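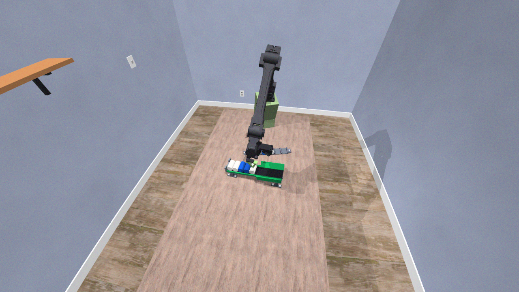
小区团购冻榴莲和冻芒果，回来化开全是水，是我不会弄还是货有问题

楼主：灶台边的老赵
发表于 八月

先说情况。上个月跟着群里团了一箱冻水果，牌子叫 Srithong，泰国的，一半榴莲肉一半芒果块。到货的时候箱子里的袋子都是硬的，我直接放进冰箱冷冻层。过了几天拿出来一袋芒果，放在碗里室温化了一下午，化完碗底一层水，果肉塌了，用筷子夹不起来。味道还行，就是甜味淡，大部分都跑到水里去了。

榴莲好一点，但也比我在店里吃的要稀。

我问了团长，团长说冻的都这样。我不太信，以前在超市买过散装的冻芒果，没有这么多水。想问问懂的人，这个到底是化的方法不对，还是路上化过又冻回去的？

另外还剩大半箱，怎么吃比较合适，也请给个主意。

2楼：南窗小麦
室温化一下午肯定不行。现在八月，厨房里多热你自己知道。放冷藏室过夜，第二天早上拿出来吃，会好很多。

3楼：Rungnapa Ongart
我在果品厂做过品控，说一下我知道的。

芒果冻了以后出水是正常的，果肉里的水结冰，冰晶把细胞壁撑破，化开以后汁就流出来。冻得越快，冰晶越小，破得越少。工厂里用速冻，家里冰箱冻得慢，所以自己买鲜芒果切块放冰箱冻，化开比工厂的更差。

路上化过再冻，等于慢冻了一遍，前面速冻的好处就没有了。怎么看有没有化过：

袋子里的果块是不是一块一块分开的。速冻出来的果块是散的，摇一摇能响。如果粘成一整坨，多半中间化过。

袋子里面有没有一层冰。袋子底部或者一个角上结了一整片冰，颜色发黄，那是流出来的果汁又冻上了。只有一点白霜，问题不大，仓库开门关门温度有波动也会有。

楼主看看剩下的袋子是哪一种。

4楼：灶台边的老赵（楼主）
刚去翻了。芒果有两袋是粘成一坨的，角上有黄色的冰。其他的都是散的。榴莲是一整块一整块真空包的，看不出来。

我第一天拿的那袋记不清是什么样了，没注意。

5楼：搬砖归来
那就是运输的问题，找团长退。

6楼：团长不好当
我也做团长，不是楼主那个群的。说句公道话，这种事团长也很难办。货到我手里的时候是下午，我要一家一家发消息让人来拿，有人下了班才来，有人第二天才来。我家里就一个冰柜，放不下的只能放泡沫箱里加冰袋。箱子上层和边上的先软，中间的没事。楼主只有两袋有问题，很可能就是这么来的。

冻货利润很薄，退两袋就白干了。

7楼：搬砖归来
回复 6楼：那你别接冻货。放不下还要接，化了让买的人认，没有这个道理。

8楼：团长不好当
回复 7楼：我没说让买的人认。我自己碰到这种都是补的，下一次团的时候多给一袋。我是说不要一上来就认定是团长坑人。

9楼：南窗小麦
两边都有道理。楼主先把那两袋拍照发给团长，照片拍清楚黄色的冰那一块。

10楼：Chaiwat Rojanasak
榴莲我补充一下。我家里以前种榴莲，后来搬来这边，中文打得慢，见谅。

冻榴莲稀，不一定是化过。跟熟度有关系。出口的冻榴莲肉一般用熟透的果，因为熟透的鲜果运不了，开壳取肉冻起来正好。熟透的果肉本来就软，化开就像奶油。你在店里吃鲜的，一般是七八成熟，肉是干的，有纤维。两种东西口感本来就不一样。

如果化开以后有酸味，或者有酒味，那就不要吃了。

吃冻榴莲不用全化开。从冷冻拿出来放二十分钟，外面软里面硬，用勺子挖，像雪糕。我小孩只吃这种。

11楼：酸菜不要鱼
二十分钟这个我试过，冬天不够，夏天刚好。

12楼：Rungnapa Ongart
同意10楼。不过有一点不同意见，熟透的果和化过再冻的果，光看稀不稀分不出来，得看袋子里有没有游离的水。熟透的果肉稠，不会另外有水。楼主的榴莲化开以后，盘子里有没有清的水？

13楼：灶台边的老赵（楼主）
没有清水，就是稠的，糊糊那种。那看来榴莲没问题，是我吃惯了鲜的。

芒果的照片已经发给团长了，等回复。 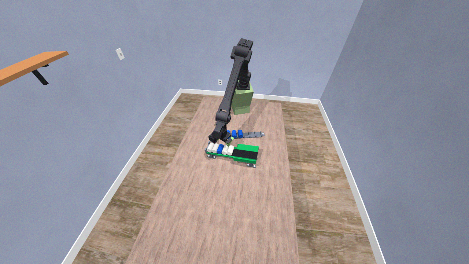
顺便说一下我昨晚又试了一袋散的芒果，按2楼说的放冷藏过夜。今天早上看，碗底还是有水，但是比第一次少很多，果块能夹起来了，边上还有点角。味道也浓一些。所以化的方法确实有影响，第一次是我弄错了一半。

剩下的我打算这样：散的那几袋慢慢吃，粘成坨的先放着，等团长说法。

14楼：搬砖归来
放着可以，别一直放，冰箱开开关关的越放越差。

15楼：Napaporn Pongsiri
粘成坨的如果没有异味，我一般拿来做芒果糯米饭的酱，或者打奶昔，反正要打碎，出不出水没关系。

做法很简单。芒果不用化，敲成小块直接进料理机，加椰浆，加一点点盐，打到没有颗粒。盐不要省，没有盐会腻。糯米提前泡，蒸熟以后趁热拌椰浆和糖，盖上盖子焖一会儿，让米把椰浆吸进去。吃的时候把打好的芒果浇上去。

鲜芒果季节过了以后我都是这么做。

16楼：酸菜不要鱼
椰浆用什么的？我上次用罐头的，开了罐上面一层硬的，下面是水，不知道是不是坏了。

17楼：Napaporn Pongsiri
没坏，天冷或者放过冰箱都会分层。倒出来小火搅一下就合到一起了，不要煮滚，煮滚容易出油。

18楼：南窗小麦
糯米泡多久？

19楼：Napaporn Pongsiri
我是前一天晚上泡，第二天蒸。着急的话用温水泡两个小时也可以，口感差一点。泰国的长粒糯米最好，圆糯米也能做，水要少放，不然很黏。

20楼：搬砖归来
化过的东西拿来给人吃，还是要小心。万一路上化了大半天呢，谁知道中间放在哪里。我家有老人小孩，这种我直接扔。

21楼：Rungnapa Ongart
回复 20楼：谨慎一点没有错。冷冻不杀菌，化开期间细菌会长，再冻回去只是停住。只是角上有一点冰、果块粘在一起，跟整袋化成水再冻上，程度不一样。前一种我自己会吃，加热以后吃更放心，比如熬成果酱。后一种我也扔。家里有老人小孩或者孕妇，不确定就不要吃，为一袋芒果不值得。

22楼：酸菜不要鱼
熬果酱怎么熬，冻的出水多是不是要熬很久？

23楼：Rungnapa Ongart
水多就先不放糖，宽口的锅，中火把水收掉一部分，再放糖和柠檬汁。锅底要一直搅，芒果果酱很容易糊。勺子划过锅底，能看见一道印子慢慢合上，就可以关火。装瓶以后放冷藏，尽快吃完，家里做的糖放得少，放不久。

24楼：Oranuch Ratanaporn
我说一点不一样的。我觉得冻芒果就不该买来直接吃，不管是哪家的。Stalow 的我也买过，包装好看，价钱贵一截，化开还是出水。想吃果肉就等鲜的上市，冻的就是做奶昔做甜品用的。大家期待放得太高了。

25楼：Chaiwat Rojanasak
回复 24楼：不完全同意。品种也有关系。有的品种纤维少，水分大，冻了就塌。有的肉实一点，冻了还能切。袋子背面有时候写品种，有时候只写“芒果”，只写芒果的我不买。

26楼：Oranuch Ratanaporn
回复 25楼：写了品种我也分不出来，还是等鲜的。

27楼：团长不好当
借楼问一下，有没有人用过 Proltero 的保温箱？我想换掉泡沫箱，泡沫箱搬两次就掉渣，盖子也压不紧。

28楼：搬砖归来
没用过。你先买个大点的冰柜比什么都强。

29楼：团长不好当
回复 28楼：阳台放不下，量过了。

30楼：南窗小麦
保温箱买哪家都行，关键是取货时间定死，比如晚上七点到八点，过时的加冰袋费。我们楼的团长就是这样，后来大家都准时了。冰袋要放在货的上面，冷气往下走，很多人都垫在底下。

31楼：团长不好当
上面放冰袋这个我记下了，之前确实都垫在底下。

32楼：灶台边的老赵（楼主）
团长回复了，说那两袋可以退钱，也可以下次补两袋。态度挺好的，我选了补货，说好到货那天我第一个去拿。他说那天到的货多，我们那栋排在后面通知，冰箱里塞不下，跟6楼讲的差不多。

粘成坨的有一袋我敲了一块闻过，没有怪味，准备按23楼的办法熬果酱。家里没有柠檬，白醋能不能代替？

33楼：Rungnapa Ongart
能用，但是有醋味。还是去买一个柠檬吧。

34楼：灶台边的老赵（楼主）
好，明天买菜的时候带一个。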